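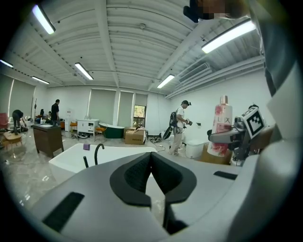 ## Fluorescent tubes in a shop or utility room: care, testing and replacement

Most linear fixtures in garages and basements use T8 or T12 tubes. The number is the tube diameter in eighths of an inch, so a T8 is one inch across and a T12 is an inch and a half. Both use the same two-pin base, and both will fit most of the same holders. They do not run on the same ballast. Read the label on the ballast before buying tubes, and write the type on the inside of the fixture cover with a paint marker.

### Before opening a fixture

Turn off the circuit at the breaker. A wall switch is not enough, as older wiring sometimes switches the neutral and leaves the holders live. Check with a non-contact tester at the ballast leads once the cover is off. If the tube has been on, leave it for 10 minutes.

Use a step ladder that lets you work with your elbows below shoulder height. Four-foot tubes can be handled by one person. Eight-foot tubes need 2.

### Removing and seating a tube

1. Hold the tube near each end. Do not grip the middle.
2. Rotate a quarter turn until the pins line up with the slots in the holders.
3. Lower one end, then the other.
4. Wipe the pins of the new tube with a dry cloth.
5. Slide the pins in, both ends at once, and rotate a quarter turn. There should be a distinct stop.

Many tubes have a small mark on the metal cap. When the mark faces straight down, the pins are seated. A tube that works only when pushed has a worn holder. Replace both holders on that lamp; they cost little and usually fail close together.

### Reading the symptoms

| Symptom | Likely cause | First thing to try |
|---|---|---|
| Dark bands at both ends | Tube near end of life | New tube |
| Ends glow, center stays dark | Starter stuck closed (older fixtures) | New starter |
| Slow swirling or flicker, new tube | Cold room or tube not settled | Leave on for a few hours |
| Loud hum | Loose ballast screws | Tighten, then replace ballast |
| Both lamps dead | Ballast or supply | Test supply at the leads |
| Black tar-like drip | Failed magnetic ballast | Power off, see below |

Tar from an old magnetic ballast may contain PCBs if the ballast is not marked "No PCBs." Wear nitrile gloves, bag the ballast and the rags together, and call the county waste office for a drop-off point.

### Cleaning

Dust on the tube and reflector takes a lot of light out of a room where wood is cut. Clean with the power off and the tubes removed. Use a cloth dampened with water and one drop of dish soap, then a second cloth with plain water. Do not spray anything into the fixture. Acrylic covers should be washed in a tub and left to drip dry; rubbing them dry builds a static charge and the dust comes straight back.

Siyabonga Kekana measured one of his bench fixtures before and after a cleaning in May, using a cheap light meter held at the same spot on the bench. The reading went up far enough that he canceled an order for another fixture.

### Changing to LED tubes

Three kinds are sold:

- **Ballast-compatible (Type A).** Goes in with no wiring. Depends on the old ballast, so it will stop when the ballast does.
- **Direct wire (Type B).** The ballast is removed and line voltage goes to the holders. Check whether the tube is single-ended or double-ended. Single-ended tubes usually need non-shunted holders.
- **External driver (Type C).** Low voltage from a separate driver. Best for dimming, most work to fit.

After a direct-wire change, put the warning sticker on the fixture. A fluorescent tube must never go back in it. Kastriot Gashi also snips off the old ballast leads and caps them individually, which makes later work easier to follow.

For color, 4000 K suits general work. For matching paint or stain, look for a color rendering index above 80, and check the final match in daylight.

### Broken and spent tubes

Fluorescent tubes contain mercury. If one breaks, clear the room, open a window, and shut off forced-air heating. Pick up pieces with stiff card, press packing tape over the fine powder, and seal everything in a jar. Do not use a vacuum cleaner.

Keep spent tubes in the sleeve the new ones came in, stored flat on a shelf until the next collection.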